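Lomitus Help > Home Office > Desks and Cables

How do I hide cables on a desk that sits against a wall?
Posted by Banafsheh Soltani, 13 September 2021

I bought a Skolell cable tray, the kind that screws to the underside of the desk. It has been holding up its end of the bargain for 31 days by staying in the box, because I rent this desk along with the apartment and the lease says no holes. Meanwhile everything lives behind the monitor in a heap. When I need to unplug one thing, I unplug two others first to find out what they are. Is there a way to tidy this without drilling, and without spending more than the desk is worth?

Meko

zip ties

Delacroix

Zip ties are fine until you change one cable, and then you're back there with scissors next to a live power cord. Get hook-and-loop strips. Unplug everything, wipe the dust off (there will be dust), and sort into two bundles, power in one and video and USB in the other. Label both ends of each cord with masking tape before you wrap anything. Then get the power strip off the floor. A clamp-on tray grips the back edge of the desk and needs no screws, but measure the thickness of your desktop first, as some clamps won't open wide enough. Leave slack if the monitor moves. I skipped that step in December and pulled my own screen into darkness while trying to see it better.

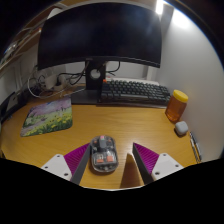
Power adapters are the part I never solved, so take my authority on this for what it's worth. They're too fat for a sleeve and too heavy for tape, and they end up wherever the cord lets them. Mine sit out to the left of the monitor stand in a nest of black and white wires, right behind a mouse pad with a flower garden on it, which I'm choosing to call landscaping. The round opening in the stand is meant for cables — start by using yours, if you have one.

Related
Will adhesive cable clips take the finish off a desk?
Clamp-on trays for thick desktops
Can I return a Skolell tray if the box is open?
Is it safe to coil a long power cord?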